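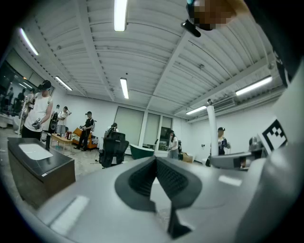
Ustden Shared Workshop - Handheld Gripper Group

Notebook, March, entry started 9:40

Goal for this session: get the handheld grippers to agree with each other on jaw width before we go back to the arm. The arm stays parked until that is done. Firmware on the logger is the Casado branch, unchanged from the last entry.

Jaw calibration first. Close fully, read raw, open fully, read raw, repeat. Closed value on unit A settled at 289 counts. Unit B closes 55 counts higher with the same pads. I swapped the pads between the two and the offset stayed with the unit, so it is in the linkage or the encoder seat and the pads are fine. Stored it as a per-unit constant in the config. If anyone rebuilds B, that constant has to be redone.

Pads: still on the textured Sovholm sheet. Tried a second layer on a spare finger. Too stiff, and the jaw no longer closes to a clean point. Took it off again. 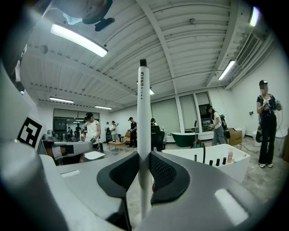
Marker pose next. Logging at 100 Hz, 1,000 samples per hold, unit resting on a flat surface. Position is steady. Rotation flips now and then when the marker is nearly square to the camera, the usual two-solution problem. Added a check against the previous sample and the flips are gone from the log. It will fail if the first sample is the bad one. Not handled yet. Crescencio Barrios suggests seeding from two faces of the cube where both are in view - worth trying, needs the face-to-face transform measured properly and not taken from the CAD.

Cables. The connector on unit B backs out when the wrist turns past vertical. Two dropouts in the log, both at that angle. Printed a strain relief clip, first version too tight on the jacket, second one fits. Clip file is in the Cilow folder as v2. Delete v1 if you find it.

Floor runs are still a mess. Anyone walking a session with a unit in each hand should route the slack behind them before starting the log. 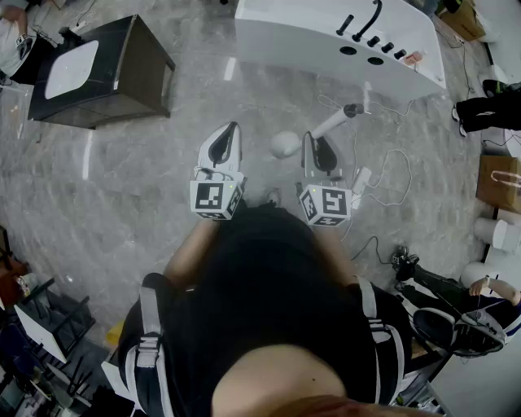

Both units in hand, marker cubes on, cable still run up the left one.

Open items:
Redo B closed value after the encoder seat is checked.
First-sample flip.
Measure cube faces with the calipers, not the ruler.
Print four more v2 clips, same settings, 0.2 layer.

Stopped at 12:15. Logs copied to the shared drive, config committed. Unit B is on the bench with the cover off - screws are in the lid.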